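20 November 2022, bench notes, glue and paste

Sunday, building quiet, radiators off. Came in to check the wheat starch paste and stayed for four hours, as one does.

Batch from Thursday has gone thin on top and smells faintly of beer. I had written "keeps a week in the fridge" on the lid in confident marker. Crossed that out. The Skov batch, same recipe but strained twice and kept in the small jar with no air gap, still looks fine and smells of nothing. So it's either the straining or the air, and naturally I changed both at once, so I've learned that one jar is better than the other jar.

Made fresh. 600 ml water into the pan, starch soaked beforehand for as long as it took me to find the whisk. Weighed the pot after cooking: 590 g of paste, lower than I like for that much starch. It went over stiff. Thinned a portion for the tissue repairs and left the rest for spine linings, where stiff is no great sin.

The Randale ledger. Text block is sound, sewing is sound, the boards are a disgrace. Somebody in the past reattached the front board with what I take to be carpenter's glue and conviction. Got the worst of it off with a methylcellulose poultice, 3 rounds, scraping in between with the bone folder I ruined last January and now keep for this sort of work. The leather at the joint is red rotted and comes off on the fingers like cocoa. Do not wear a light shirt for the back board. I wore a light shirt.

Toned tissue: the walnut mix is too warm against this leather. Added black a drop at a time, went past it, added more walnut, went past that. Have ended with a great deal of a color that matches nothing in the building. Jar labeled "brown, sort of." It may suit the Stoltham pamphlets, which are also brown, sort of.

Test strips, heavy tissue, joint repair:
Strip A, new paste full strength. Cockled at the edge, strong.
Strip B, new paste thinned by half. Flat, peels if you mean it.
Strip C, thinned paste with a little methylcellulose. Flat, slow to grab, you can slide it about and change your mind. I changed my mind twice. Using C for the joint and A under the spine.

Noémie Carré left a note on the press asking who has been setting it so tight that the Fludau maps came out with the felt pattern on the back. I have written underneath that I will look into it. I have looked into it and it was me. Two turns past contact from now on, and blotter on both sides. Faint pattern should relax out if the sheets are humidified again. Will tell her on Monday, probably early, with coffee.

Still to do:
Strain the stiff half before it sets into a pudding
New blotters, the last ones have foxed bits in them
Find the other 600 grit sheet for the board edges (the one in the drawer is worn smooth)
Order starch
Spine lining on Randale once the joint is dry, and leave it alone overnight, which includes not lifting the corner to see

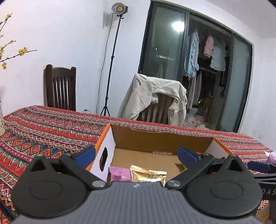
Ribbed grey body, black arms, blue finger pads.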